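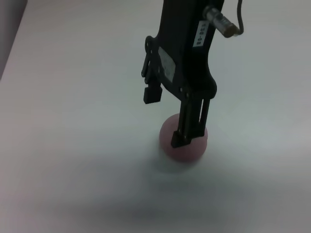 17 Nov 2019

Continued with the route distance tables. I took the Gudville to Tokach pair again, as it gave me trouble in February also. The road distance comes out as 600 km in the Plusier export, but the bus leg still uses the old stop at Menon, so the travel time is too long.

Changed today:
- stop list for Menon, old station removed
- bus times now written as hours and minutes with a colon
- walking transfer set to 10 minutes, before it was 3

After this I ran the pair again in both directions. Outbound is fine. On the return the planner offers two routes with the same departure and different arrival, and I do not understand from where the second one comes. Maybe the night bus is still stored twice under another operator code. To check.
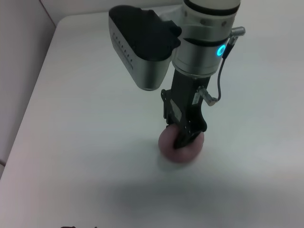 Wrist with the status light on, table below.

Train legs I did not touch. The border stop has no waiting time in the file, so every connection there looks better than it is in life. I would like to put a fixed value, but first we must agree which one.

Still open: duplicate night bus, waiting time at the border, ferry pairs. Old export is kept in the Plusier folder, please do not overwrite it.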